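The Guest Room Comes Back

For eight years Ama Gbeho used her spare room for boxes. In October she emptied it, and now a cousin or an old classmate sleeps there almost every month.

Many families I met for this article told me the same. During the years of small apartments, the visitor got a sofa and an apology. Now people again want to offer a real bed, with a door that closes.

It does not need much money. Augustina Korletey bought her bed frame second-hand at Plikari and spent more on the curtains. What guests remember, she told me, is a lamp they can reach and a place to open the suitcase.

The bedding is where hosts show their taste. Some choose plain white, others like a pattern that wishes the sleeper good fortune.

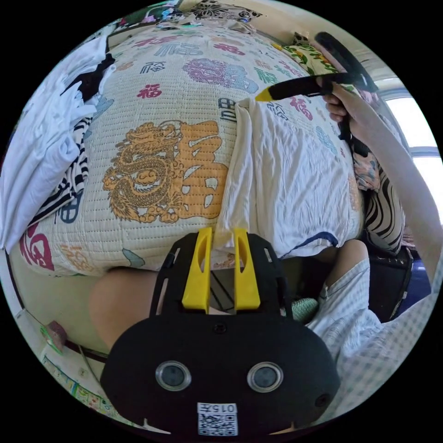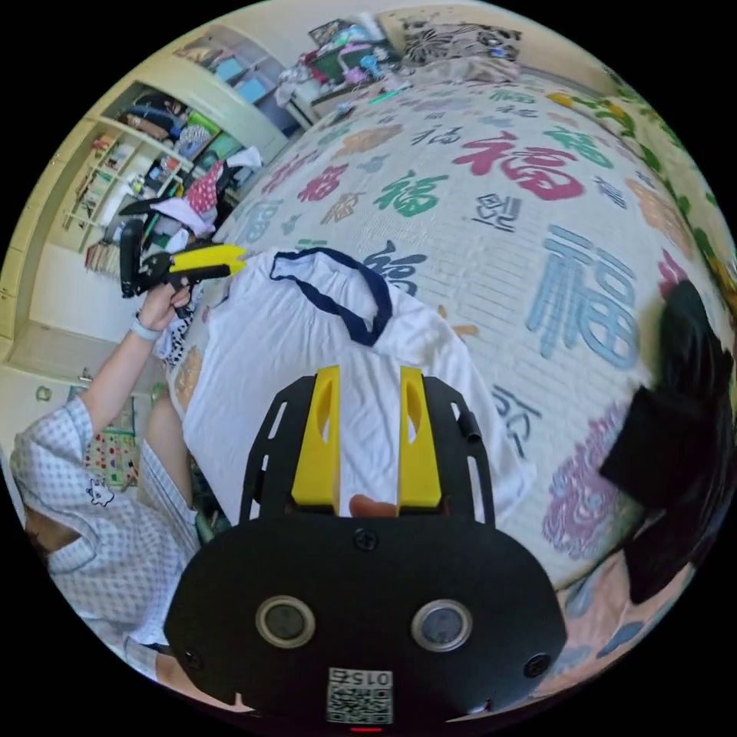
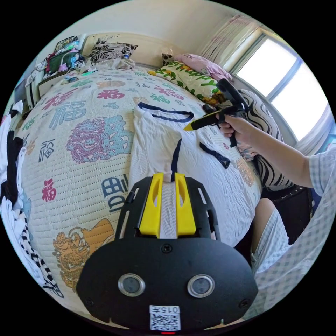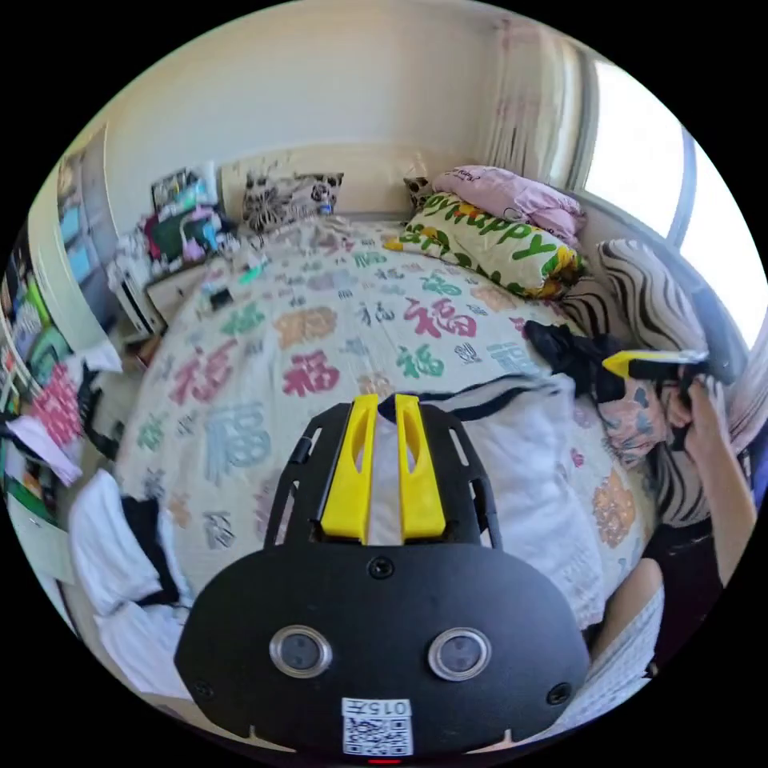
Eleri Samuel does not agree that a whole room is necessary. She has hosted for over 30 years with a folding bed in the dining room, and she says that her guests come for the breakfast and would sleep in the bathtub if she asked them.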